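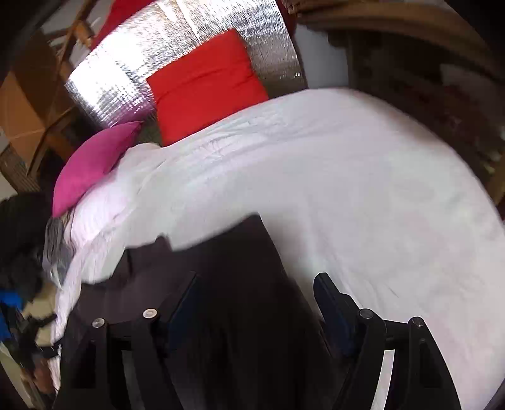
2 min read

Budgeting for a gripper that has to deal with bedding

Cloth is the awkward case. A rigid box has one shape; a dark cloth lying across a creased white duvet has edges that fold under themselves. Price the equipment for the cloth and the boxes will look after themselves.

1. Set the whole figure first. Our Sellstead plan came to 3362 pounds. The Jimum arm took 2824 of that, leaving 538 for fingers, mounting and spares.

2. Ask what the fingers cost separately. The Collet pair was quoted at 370, pads included. Check that pads can be bought on their own.

3. Try before ordering. Take your own fabrics to the supplier: one thin, one heavy, one with a stitched seam. Black on white is an easy contrast for a camera — dark on dark should be on the list too.

4. Look at linkage fingers up close. Pivots are wear parts. Note the pin size and get a price for a set of four.

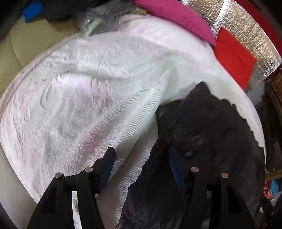 5. Measure the reach. A bed pushed against a wall can be worked from fewer sides, and cushions at the head take up more of it. Draw the bed to scale and mark where the arm would stand.

6. Read the warranty. Vurnora covers five years on motors but excludes pads and cables. Put those under running costs.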